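Questions people ask me about grief (and a few they probably shouldn't)

By Ea Overgaard. Last updated February 4, 2023

I've been writing here about losing my brother Osamu's best mate, who was also my husband, for long enough that the same questions keep landing in my inbox. I've answered them in one place so I can go back to ignoring my email.

Wait, your brother is called Osamu?

Stepbrother. Osamu Sakai. Our parents married when we were teenagers and we've been arguing about the thermostat ever since. He's fine with being mentioned, provided I say he was right about the thermostat. He wasn't.

How long does it take to feel normal again?

I asked my counsellor this in our first session, pen in hand, as if she might give me a delivery window. She said something kind and vague. I've since had whole normal days, and then been flattened by a jar of the wrong mustard. I don't have a number for you.

What did you do with his things?

Badly, at first. I filled the car in one afternoon in April and drove it to the op shop in Garkden, then went back the next morning and bought three of his jumpers for 20 dollars. The woman at the till had the decency to fold them as though we'd never met.

After that I slowed down. One drawer at a time, with the radio on, and stopping when I'd had enough. Some drawers are still shut.

Did you keep anything odd? 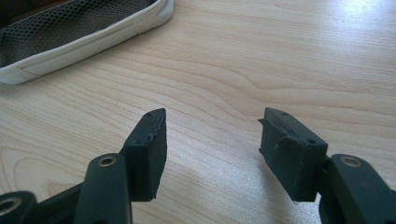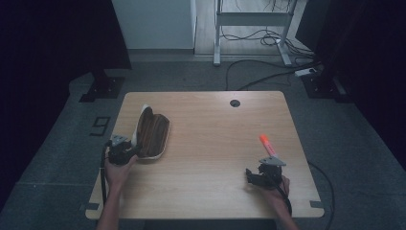

Mostly the small stuff from his pockets and the bedside table. Train tickets, a torch with a dead battery, a key that fits no door in this house. I couldn't part with his reading glasses either, though they're no use to me and he was forever sitting on them. If you've got a glasses case like the brown one with the white lining, striped like wood and standing open on the table, you'll know how hard it is to throw out a thing somebody reached for every night. Mine lives beside the kettle. I've stopped moving it when visitors come.

Should I tell the kids' school?

Yes. I put it off because I didn't want to say the words to the front office, and my daughter ended up saying them herself in the middle of a lesson on volcanoes. An email would have done. Two lines.

People keep telling me he's in a better place. What do I say?

I used to say "He liked Hendier," which is where we live, and let them work it out. These days I say thank you and change the subject. They mean well and the casserole is usually decent.

Do support groups help?

The first one I tried didn't. Everyone was lovely and I spent the whole hour planning my exit past the biscuits. The second, the Noltari group, meets on a walking track, and I find I can say nearly anything to a person if we're both looking at a creek. It's an 800-metre loop. We do it a few times.

Is it too soon to laugh?

I laughed at the funeral. The celebrant got his middle name wrong, twice, and Osamu made a noise like a kettle. My mother-in-law has forgiven one of us.

When did you start sleeping again?

Properly? After about 400 episodes of a British antiques program. I moved over to his side of the bed one night because mine had laundry on it, and I've stayed there. Some people find that sad. It's closer to the heater.

Can I send you my story?

You can, and I read all of them. There are 141 in the folder at the moment and I answer slowly, usually on weekends with a cup of tea going cold. If you're having a really bad night, please ring your doctor or a crisis line before you write to me. They pick up much faster than I do.

Why did you close the comments?

A man wanted to sell me crystals. Then he wanted to sell everyone else crystals. I may open them again once he's found a hobby.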